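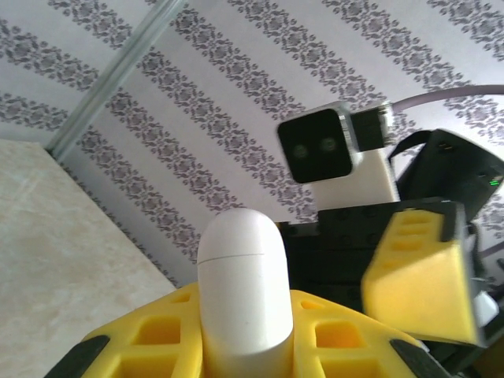 Figure 1. White capsule-shaped container, held upright, with the seam under the dome.

Packing Small Containers on a Home Table
Student project report, group of Darren Lightfoot and Lorraine Greenwood
Course tutor: Ms. Baretti

1. Why we chose this topic

In our course at Grultport every group must study one small object from daily life. We took the capsule container, because its shape makes problems when you want to store it. It has a round top and smooth sides, so it rolls easily when it lies down. In Figure 1 one can see the thin line a short distance below the dome. We call this line "the seam" in the whole report.

2. Material

We had 592 containers from the Nuttall store in Tislow. For packing we used flat trays, and each tray had place for 28 pieces. The trays were 380 mm long. Darren made the inserts from gray cardboard and Lorraine wrote the protocol.

3. Method

We compared two ways of packing: lying in rows and standing in holes. Each way was repeated 3 times on Tuesday afternoon, always by the same person. A container was counted as well placed when the seam was above the cardboard and the dome was free.

4. Results and problems

Standing was slower at the beginning, but fewer pieces had to be corrected later. With lying rows, the last row often moved when we lifted the tray -- this happened also with a cloth under it. Our first inserts were too tight and we had to cut them again, so the times of the first round are not used.

For the second part we will order 700 containers and try a softer insert. Ms. Baretti also asked us to measure the holes before and after use, and Lorraine is preparing the table for this.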